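# Household tips: recording desk chores for robot training

Stellent pays households for recordings of ordinary tasks, and the mail desk is one of the easiest to set up. These tips are for people who already record under the Hovham rules and want fewer sessions sent back. They cover envelopes, paper and small craft jobs. Kitchen and laundry have their own pages.

## Before you start

- Clear the desk down to what the task uses, plus whatever normally lives there. A plant or a pen can stay.
- Pick one container for mail and keep using it. A plastic basket with open sides works well, as the paper shows through the holes.
- Wear long plain sleeves. Push cuffs back to the wrist bone so the fingers stay clear.
- Keep the task form on the desk. If you lay it under the work, don't shift it halfway through a take.
- Record by daylight if you can. In November that means finishing by 3:30 p.m.

## Handling folded papers and envelopes

Work over the desk, with both hands in view. Hold a folded packet along its top edge with one hand and keep the other hand low, on the envelope. Move at your usual speed. Slow, careful motions get marked as staged.
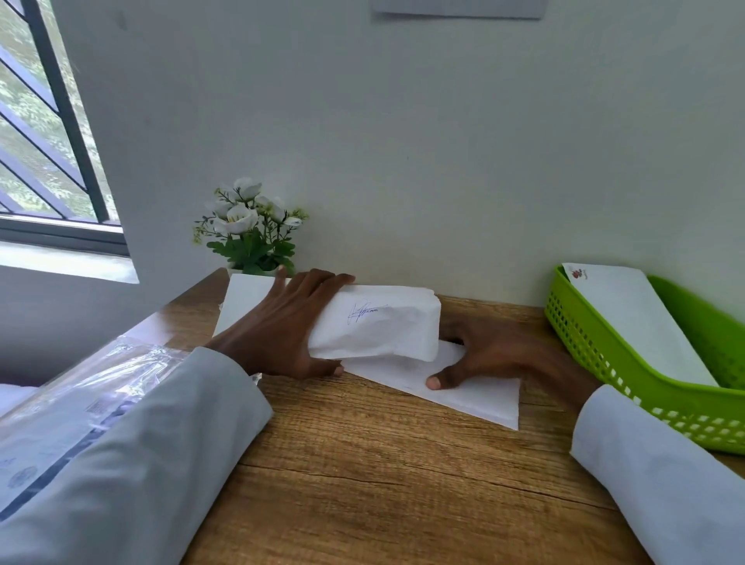 ## Private details

Signatures, addresses and account numbers come under the privacy section of the Hovham rules. Use blank or made-up mail wherever the task allows it. If a signature or a printed document does get into a take, tick the privacy box when you upload and the reviewers at Pundthorpe will blur it. Don't blur it yourself. Home edits change the file and the whole take is rejected.

## Filing envelopes in the basket

Most rejected takes come from this step. An envelope let go too early falls over, and the arm copies the early release. Hold it on both sides until the short end is down, then let go one hand at a time. Creases are fine.

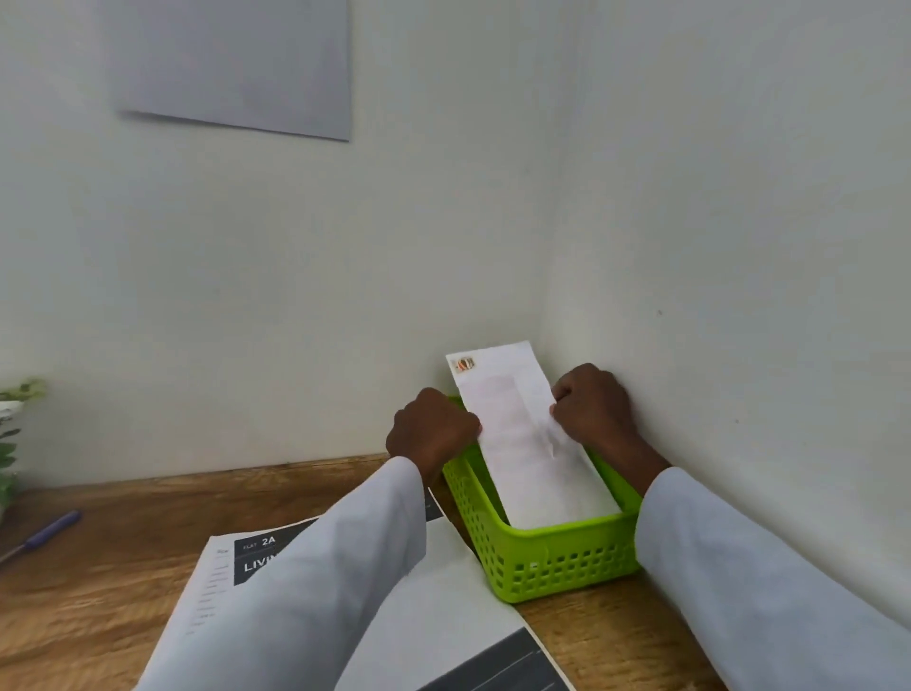 If an envelope falls, stand it up again and keep recording. Corrections are useful and count toward your total. The limit is 19 takes in one sitting. After that people get careless, and reviewers start throwing out the last few.

Heavy paper is a different matter. Anything over 200 grams goes in the parcel category, even if it looks like a letter.

## Stickers and tape

Thin stickers are hard for a gripper, so these takes are wanted. Pinch the sticker by its edges and keep your thumbs off the printed side when you can. Leave the envelope flat on a sheet of paper, which also protects the wood. Put the tape roll to one side, out of the path of your sleeves.
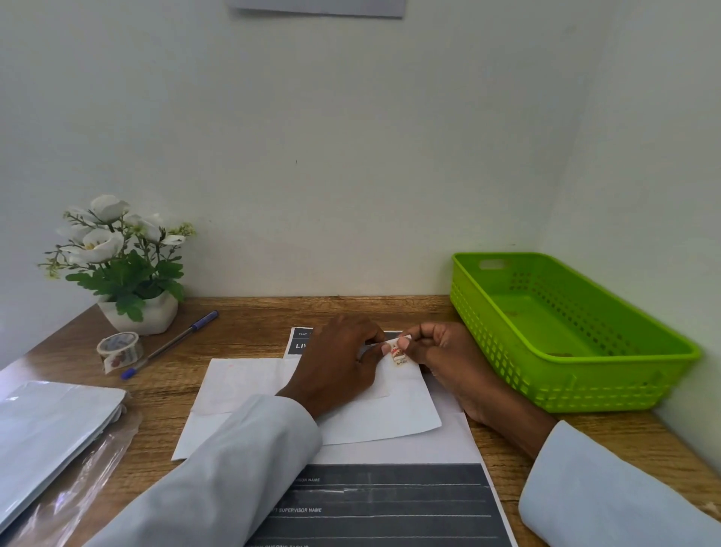
*Working a birthday sticker over a white envelope, both hands on the sticker.*

Old stickers lose their grip. Charvát sells plain ones in packs of 500, and a pack lasts more than 100 takes even if you waste a few.

## After the session

1. Fill in the form, including the supervisor line.
2. Upload before you tidy the desk, in case a take has to be redone.
3. Put used envelopes aside for the next session. They can be reused until they tear.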